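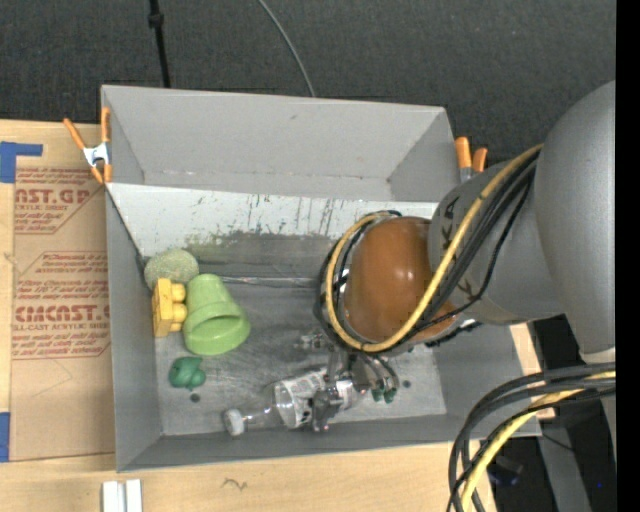 Killonora, February 26, 2020

Grevico releases teaching software for bin picking

Grevico today released version 3 of Zitus, its software for teaching robot arms by remote control. An operator steers the arm from a handheld controller while Zitus records the movement of the arm and the opening and closing of the gripper. The recordings are then used to train the arm to pick by itself.

The new version is aimed at bin picking, where mixed objects such as plastic bottles, cups and toy blocks lie in no set order. Operators can now stop a recording part way, move the arm back and carry on — earlier versions made them start again.

Grevico tested the release with 5 operators, who recorded 516 picks between them. None had worked with a robot arm before.

"People pick things up all day without thinking about the angle of their hand," said Sewwandi Bhuiyan, head of product at Grevico. "We want them to show the arm the same thing without learning to program it."

Josefien Baert, an engineer at integration firm Mägi, has used the test version. "The pause button is what my team asked for," she said. "Bottles on their side were the picks we had to redo most often."

Existing customers can install the update free of charge. Support for two-arm set-ups will follow in June.

Press contact: Grevico press office, Killonora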